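The Thumb That Reported Home

At 326 hours of simulated running time, the left hand began to miss. It was one pick in 17 at first, then one in five, and on the operator's display every one of them was marked as a success.

The fault turned up in July at Fang, a small company in Wernby that builds control software for two-armed kitchen robots. Its customer, the food service firm Fastport, wanted a system that could move baked goods from plates to baskets in a staff canteen. The first real machine was already bolted to a counter in Wivham, and two people worked beside it every morning.

Ximeng Dai, who runs testing at Fang, noticed the problem because the log looked too clean. "We never had a shift without a dropped item," she says. "Then we had three in a row."

The cause was a position sensor at the base of the left thumb. When its signal froze, the software kept using the last good reading. If that reading said the thumb was closed, the controller believed it was holding something. It lifted, moved across and let go of nothing. Fang calls this a ghost grasp.

A missed pastry is a small matter. The reverse case worried people more. With the reading frozen on open, the controller kept asking the thumb to close, and the motor pushed harder on whatever was there. On the Wivham machine the force limit was set in the same software that trusted the sensor.

Hildegard Görtz, the company's safety engineer, asked for the machine to be switched off that afternoon. Some of her colleagues thought a lower speed would do. "I didn't want to argue about speed," she says. "The stop has to work when the software is wrong."

It stayed off for over 60 days. 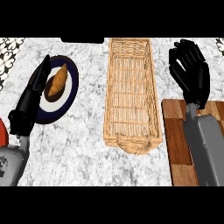
Most of the repair work has been done in simulation, where a sensor can be frozen at any moment and no one's fingers are near. Fiifi Baidoo wrote the test that does it. He picks a point in the task and kills one signal, then checks what the controller thinks is happening. One of the states he cares about has the left fingers over the plate, alongside the croissant, with the wicker basket still empty and the right hand open. A controller that reports a held pastry at that point has failed, whatever its thumb says.

The new version compares the finger readings with motor current and with the camera view. If they disagree, both arms stop. A separate circuit now limits the current to each hand – it has no connection to the main program.

The checks cost time, and Fastport has noticed. Deming Qiu, who manages the project there, says the arms pause too often over soft items, where the current barely changes on contact. Fang is still adjusting that threshold.

Xiuying Shao worked next to the machine in Wivham before it was shut down and has agreed to go back when it restarts. She asked for one change of her own, a stop button on her side of the counter. The original was on the far side, behind the arms. The new one was fitted before the software was ready.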